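November
Posted by Zuleica Fagundes

Kütt armchair, brown velvet. Back in stock, small run, please read the notes on colour before you order becuase we can't do swaps on freight items any more.

The Kütt has been in the range longer than I have. High back, padded arms, piping along the arm seams. It's a reading chair first. Also good for feeding a baby, watching the footy, sleeping upright with a cold. Not a recliner, we get asked weekly. Doesn't swivel either.

Price is $839, chair only. Cushions are separate, see further down. Delivery to metro postcodes is $40, carried to the door. Up the stairs is extra and you need to tell us beforehand, with the number of stairs and whether there's a turn. Regional, send your postcode through and Rimantas will get you a quote, normally same day if it's in before 2 pm.

Colour. Brown. We call it brown because every time we try a fancier name someone rings up expecting something else. It's velvet so it moves with the light, pale and almost gold where the light hits it, a lot darker down in the seat. Brush it one way with your hand and it goes lighter, brush it back and it goes darker. Sit in it and you'll leave a mark in the pile, stand up and stroke it out again. If that's going to drive you mad get the Widia in the flat weave, same money, much less fuss.

Cushions. The one we sell most with this chair is the Gusura in blue-grey, the rectangular one, piped edge, bit of a sheen to the cover. Cool colour against a warm one, works better than matching browns. We tried the rust and the mustard in the showroom and both made the chair look tired. 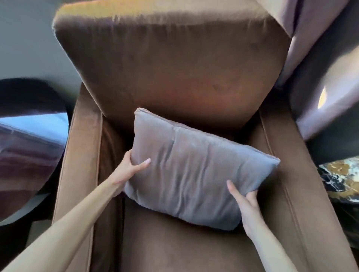

Sits low in the back, about where your belt is, and fills in the gap for shorter people who find the seat deep. I'm one of them. Taller customers mostly chuck it on the floor or use it under an elbow. Cover comes off for a cold wash, line dry in the shade, don't tumble it. It will crease where you lean on it, a warm iron on the inside sorts most of that out.

The Gusura is $40. Two on this chair is too many, there's nowhere left to sit.

Looking after the velvet
Vacuum with the soft brush head, low suction, and get right into the crevice at the back of the seat where the crumbs go. Spills, blot with a dry white cloth straight away. Don't rub. Don't use the supermarket foam stuff, we've seen what it does. Smudges on the backrest are usually hair product or hand cream and will often lift with a barely damp cloth, working down with the pile, then leave it alone to dry before you brush it up. Keep it out of a north-facing window if you can or put a throw over the top of the back, that's the bit that fades first.

Pets. Dogs are fine, hair comes off with a rubber glove. Cats depend on the cat.

Assembly. Feet screw in by hand, they're in a bag taped underneath. Ten minutes with two people. Do them up again after the first fortnight as they settle a bit. Please keep the carton till you've sat in the chair for a day or so, we can't take returns without it.

Will it fit through the door? Measure the door, then measure the hallway, then ring us and we'll tell you. The back doesn't come off. Most trouble we have is in older units with a tight corner just inside the entry.

Order code is 3063 for the chair in brown. Quote that plus your suburb. The Wulov footstool in the same velvet is out until the next shipment, we can put your name down, no deposit needed. If you're buying both and want them to match, wait and get them togther, dye lots do vary and you'll notice it side by side.

Fabric swatches are free, one per household, email your postal address to Rimantas Vītola in the office. Swatches go out in the afternoon post.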